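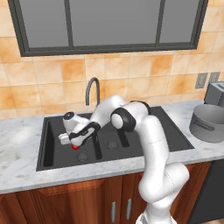 Can a machine clear the kitchen sink for us yet? Sometimes, if the kitchen is a simulated one and the things in the sink are few and easy to hold.

Readers have asked about this since our August issue, so we spent a Monday reading the notes that Batent has published on its kitchen trials. All the work is done in simulation. An arm hangs over a double sink and must take hold of a small red ball in one of the basins. For a person this is no work at all. For a program it is a fair test, as the ball is round and lies low, the sides of the basin leave little space for the fingers, and the arm throws its own shadow over the place where it has to look.

Batent writes that it ran 3000 attempts and that 1661 of them ended with the ball lifted out. That is over half, and better than we expected. I would still not give such a helper my glasses to wash.

Two other groups are working on the same kind of task. Ultonura trains its program with nine different objects, among them a spoon and a sponge, and it says the spoon is the most difficult – it is thin and lies flat on the bottom. Rees is more interested in what comes after the lifting, when the object must be put down somewhere sensible.

What is missing from all these reports is water. There is no foam, no grease and no plate stuck under another plate. Jarnon, who sell dishwashers and so have their own view of the matter, told us they do not expect an arm in ordinary homes soon. They do plan to try one in a canteen, where the same trays come back every day.

We have asked Batent for the results with cups and will print them when they arrive.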